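The Great Laundry Catch-Up

I have been putting off the clothes pile since December, and this weekend I finally got into it. And you know what? I had a great time! I put on a long playlist, made a pot of coffee and folded until my shoulders complained.

For anyone new, this is the blog where I get far too excited about household chores. Last year it was the spice drawer (still going strong, by the way). This year I want to get good at folding. My old method was to fold everything into a vague rectangle, stack it up and then watch the whole stack slide over the first time I pulled out a shirt from the bottom.

Clear a big surface first

I used to fold on the bed, and a soft mattress makes it so much harder. A hard, flat tabletop is a joy. The fabric stays where you put it, you can press the creases down with the side of your hand, and a pale surface shows you right away when an edge has wandered off. I keep the unfolded heap over on one side and work on a single piece on the other. If the heap creeps over, shove it back!

Start with whatever is easiest to spread out. Dark red and maroon things are my favorites for this, they look so rich against white. Pull the cloth out from the middle toward the edges, a little at a time, and don't worry if it still looks like a crumpled blob for the first minute. Mine always do. Find a hem or a shoulder seam, get that straight, and the rest tends to follow along.

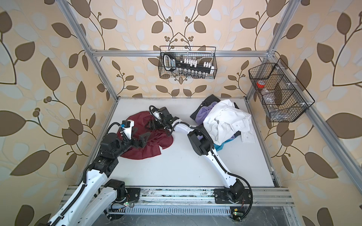

White shirts, my old enemy

Button-up shirts used to go straight to the bottom of my pile, every single time. Now I do them while I still have some patience. Fasten the top button and one in the middle, lay the shirt face down, and smooth the back with both palms. Sleeves come in next, straight across and then down. I leave the cuffs buttoned too, so they lie flat and don't make that annoying lump. Then it's up from the bottom in thirds.

A rumpled one with deep folds gets a good shake and a few minutes on a hanger first. I have a little spray bottle from Ukton that I fill with plain water, and a couple of squirts on the worst creases saves me getting the iron out at least half the time.

Where it all goes

I bought 4 of the Nunent fabric bins for the closet shelf, and I love them more than a grown adult should. T-shirts stand up on their edges in the first two, sweaters lie flat in the third, and the last one is for things I can't decide about (there are always a few). Everything in it gets another look when the weather changes.

Next up is the linen cupboard, which is a whole other story. I have not managed a fitted sheet yet that I'd be willing to show you, so if you have a method that works, please leave it in the comments!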